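How to Give a Woven Plastic Fruit Basket a Proper Clean

We keep a basket of fruit on the table all year round, and I'm rather ashamed to say how long I went without washing the thing. You top it up, you take an apple out, you top it up again, and meanwhile all sorts settles into the weave. I do mine every few weeks now and it takes no time at all, so put the kettle on and we'll go through it together.

Start by taking everything out and having a good look at the fruit as you go. Anything soft goes in a bowl for stewing (I like mine with a bit of cinnamon). Turn the basket upside down over the bin and give the bottom a few firm pats – you'll be surprised what drops out, mostly stalks and bits of onion skin in my case.

Fill the sink with warm water and a small squirt of washing-up liquid. Let the basket sit for ten minutes, then go over it with an old toothbrush, following the ridges along and not scrubbing across them. Do the inside corners twice, and run the brush under the rim, where the stickiness likes to hide. Rinse well, shake it over the sink and stand it on its side on a towel overnight.

Wipe the table while you're at it, then set the basket down and put the fruit back one piece at a time, apples first. 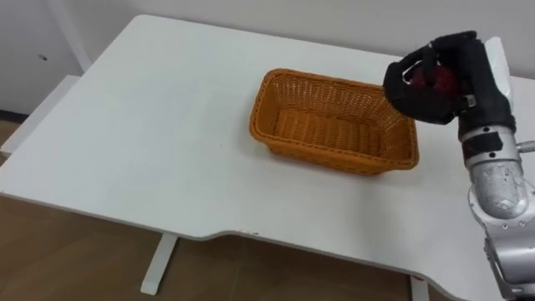 Mizanur Kodikara wrote in to say that a sheet of kitchen paper in the bottom saves half the scrubbing, as long as you remember to change it, and that bananas are better off on a hook of their own.

I've taken up the kitchen paper and I'm very pleased with it. The bananas I'm still thinking about! If your basket is real willow, by the way, skip the soaking and use a damp cloth, and dry it well away from the radiator.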